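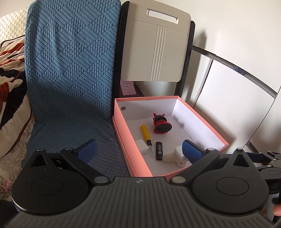 One Box for All the Little Stuff

If your living room is anything like mine, small things breed in it! Chargers, a flash drive, one screwdriver that never makes it back to the toolbox, a tiny figurine that fell off a shelf in November and has been traveling from room to room ever since. My favorite fix costs nothing: one open box, one sweep of the room, done before the kettle boils.

Pick a box with straight sides and a pale inside (a shoe box or a nice gift box is great). Small dark things show up so much better against white, and you won't be tipping everything out to find a flash drive.

Put the box right on the sofa seat while you work. You'll be pulling up cushions anyway, and it's lovely not to keep walking back to the table. If you use a sofa cover, run your hand flat along the fold where the back meets the seat. I found 50 cents and a hair clip in there last time.

Power adapters go in first, along one side. Wrap each cord separately and close it with a twist tie. Two white adapters can look exactly alike and be totally different inside, so write what each one belongs to on a bit of masking tape - my neighbor Wenjie Cheng taught me that one after she mixed up the plugs for her lamp and her radio.

Screwdrivers lie flat, tip away from anything soft. Figurines can stand up in a back corner, and if one has thin ears or a tail, tuck a piece of fleece or an old fluffy sock beside it.

Flash drives: please label them! I have one that says only "586" and I still don't know what I meant.

Empty the box the same evening if you can. I set a timer for 20 minutes and carry it from room to room, dropping things off as I go (it's weirdly fun). Whatever is left at the end stays in the box with the lid off, on the hall shelf, where everybody in the house can claim their own.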